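Speaker notes: Parking, curb space and the small town main street
Skostitz public library, meeting room B
3 Jul 2019

Slide 1. Title
Thank them for coming out. Mention the restrooms are down the hall on the left. Talk runs 50 minutes with questions at the end, but people can stop me if a term isn't clear.

Slide 2. Where we started
Main street in Skostitz had free parking with no time limit until the bypass opened. Shop owners parked out front at 8 in the morning and stayed until closing. Customers drove past, saw no open space and went to the strip mall.
The town's first answer was to build a lot behind the bank. It has 100 spaces. On most weekdays it sat half empty, and the front of the street stayed full.
Pause here. Ask how many people in the room have used the bank lot this year.

Slide 3. Time limits
Two-hour limit came next. Signs went up in December, during the holiday shopping season. Bad timing, and the paper said so.
Problem with a time limit is that somebody has to check it. Chalk on tires, a second pass two hours later. The town had one officer for the whole downtown. People learned her route.
Don't spend long on this one. Most of them lived through it.

Slide 4. Meters
Parkometti was the low bidder. Coin meters, one per space, 16 on the first block as a trial.
Points to make:
The price was set low on purpose. The goal was to get one or two spaces open on each side of the block at any time.
Shop employees moved to the bank lot within the first month.
Complaints were mostly about having coins. Some were about the look of the posts. Both fair.
If someone brings up the money: the trial covered its own costs and very little more. I don't want to oversell this.

Slide 5. Pay by phone
Ojo is the app. You type in the number on the post and pick your time.
Half the room will have it, the other half will not want it. Say clearly that coins still work and will keep working. The town put that in the contract.
Show the sign with the zone number. Mention that the print on the first batch was too small and has been redone.

Slide 6. Loading zones
This is the part I'd like more time for. Delivery trucks double park when there is no place to stop, and then the bus can't get through. Serar makes the bay markings we used, the yellow ones with the clock times painted in. Loading until 10 in the morning, regular parking after that.
Drivers followed it better than I expected. The bakery still gets its flour at noon and we have not solved that.
Go back to the map if there are questions about which corner.

Slide 7. Disabled spaces
Four were added. Two are on a slope and should be moved. Say so before somebody else does.
Curb ramps have to line up with the space. On the east side one doesn't, and a person getting out of a van has to go into the traffic lane to reach it. Repair is in next year's budget.

Slide 8. Keeping the equipment running
Short slide. A meter that is down is a free space, and word gets around. Public works swaps the batteries on a schedule and keeps spares sorted at the shop. Jammed coin slots are the more common call, usually foreign coins or a bent washer. Post the repair number on every meter, at a height people can read. 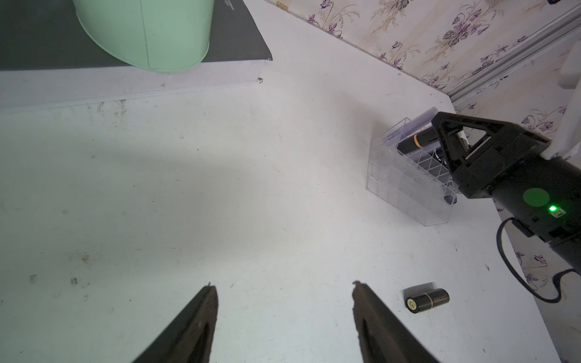

One comment from the last time I gave this talk, from a woman in the second row, was that all of it is written for people who drive, and that she walks to main street every day and would give up three of those spaces for a bench and a crosswalk that holds the light long enough to get over. I didn't have a good answer then. I have added the next slide for that.

Slide 9. People on foot
Walk signal at Mill Street has been lengthened. The one at the post office has not, it belongs to the county.
A bench takes less than one space. Costs are on the handout.
Leave this slide up during questions.

Slide 10. Questions
Repeat each question into the microphone. If asked about residential permits, that is a separate hearing and I don't have the draft. Handouts are on the table by the door. Room has to be cleared by nine.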